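Hallonau two-arm kit: is the hand upgrade worth it for small boxes?

Asked by Macario Nava

We run a packing bench and have a quote for the Hallonau upper body with two five-axis Cassim grippers. The option is a pair of fingered hands at 278 dollars more per month on the lease. Parts are small cartons and shallow plates. Does anyone have both, and does the controller need a new license for the hands?

2 answers

Soledad Barroso
Leased it with the hands since September. Same controller, no new license, but firmware must be version 7 or later. On cartons we log 83 percent first-try picks over 234 attempts, default grasp settings. Misses are mostly the thumb not getting under the edge. Lower the approach speed before you touch the force limit. Plates are worse and I would keep the grippers for those.

Wrist cables are external. Check their path at full reach on both sides before you fix the bench height. Our trial layout, left hand at a small white box or block, right hand open by the plate:
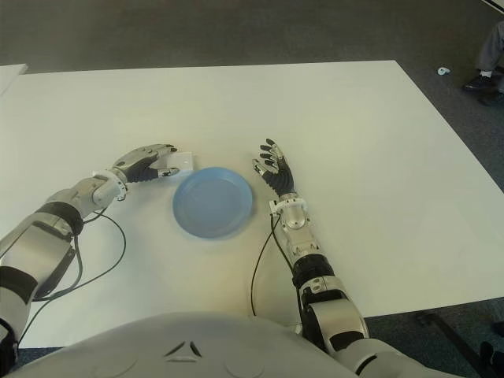
Answer 2
Stundent
no idea about the hands but ask Bovholm for the service rate in writing. ours changed after the first invoice. also the grippers are fine for cartons, we never needed anything else

Related questions
Hallonau controller drops left arm after restart
Cassim gripper pads, where to order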